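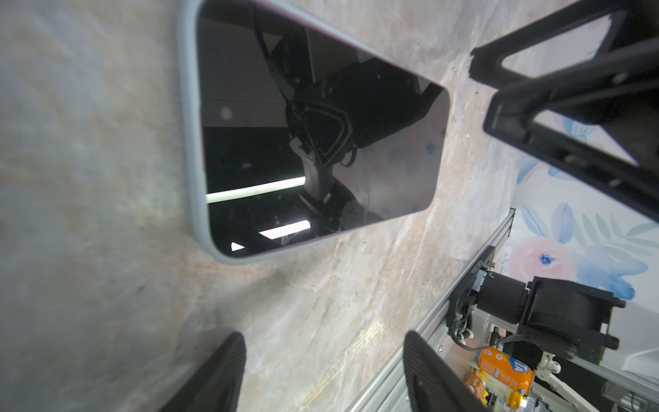

*Photo: Subira Kariuki*

A phone is a mean thing to hand a robot. It is flat, it is smooth, and its face is glass. When it lies on a hard tabletop there is almost nothing to get hold of except a few millimeters of edge. I have been thinking about this because of a kit we had on loan this spring, the two-arm tabletop set that Valtico sells to schools, small labs and people with a spare room and some money.

My opinion of the kit is that the hardware is worth what they ask and the service plan sold alongside it is not. I want to explain both halves, because most of what I have read covers only the first.

The kit came in May, in three cartons. Assembly took me 14 hours over several evenings. The arms bolt to aluminum extrusion, and anybody who has put up metal shelving can do that part. The cables take longer. The manual shows them from one side only, and I routed one of them wrong twice before I understood the drawing.

Once it ran, it ran well. The fingers have ridged pads, and on soft or blocky things they do what you want. A sponge, a rolled sock, a small box of tea: all fine by the end of the first week. The wrist camera is small and sits close to the work, so you see both fingertips and whatever is between them. I think that is the best choice Valtico made. With an overhead camera alone I was always guessing about the last inch.

Then there is the phone. A dark screen is a mirror. From the wrist you can see the arm in the glass, cables and all, and the ceiling lights lying across it as bright strips. A person looking at that knows right away which things are on the table and which are over it. The software that comes with the kit does not. Out of 30 tries at picking up a phone in a case, using the settings as shipped, I got 8. Most of the misses went the same way: the fingers closed short of the edge, or they came down on the glass and stopped. I turned off one row of lights and it did better, but I did not keep a proper count that evening and won't pretend I did.

I don't hold this against the kit. Shiny things are hard for everyone's cameras. Weerakoon's older single arm, which I used for most of a year, was worse with them, and its fingers were smooth besides. What I hold against Valtico is the box copy, which promises "everyday household objects." In most households the phone gets picked up more than anything else in the building. If the arm can't be counted on with a phone, a spoon or a glass dish, the copy should say so in the same size type.

Now the plan. For 227 dollars a month, Valtico's partner Berex will take the recordings you make with the arms, train on them, and send you back a set of skills. You drive the arms by hand, you upload, you wait. I paid for one month out of my own pocket. I sent in a full set of phone pickups and got back a skill in nine days. It was better than the stock one on my table, under my lights. When I carried the phone over to a plain white desk it fell apart, and the answer from support was that I should record more on the white desk.

That may be correct advice. It is also advice that costs another month. The plan is priced as if Berex were doing the work, and the larger share of the work is you, sitting there with the controllers, setting the phone down at a new angle and picking it up again. I spent nearly as long recording as I had spent building. Nothing in the terms gives you a discount for that, and the terms let them keep the recordings.

I know the argument on the other side. Training is expensive, most buyers don't have the computers for it, and somebody has to keep the servers on. The robotics club at Prastwood took the plan for a full term and they tell me they are happy with it. They have a room of students to share the driving, though, and they use the same foam blocks on the same table every week. For that, it works.

For one person at home, I would buy the arms and skip the plan. Use matte objects first. Put a cloth down if your tabletop has a busy pattern – mine does, and it didn't help. Switch off whatever light shows up in the glass. Record your own sessions and keep them on your own drive until someone offers a fairer deal for them.

Valtico could fix a good part of this without touching the hardware. Let people pay per skill. Give back a copy of the trained files when the month ends. Ship the kit with test results for ten or so common objects, bad ones included. I would have bought it anyway with the phone number printed on the side, and I would have trusted the rest of the box more.

*12 July 2022. The kit was a loan from Valtico and has gone back. The Berex month was paid for by me.*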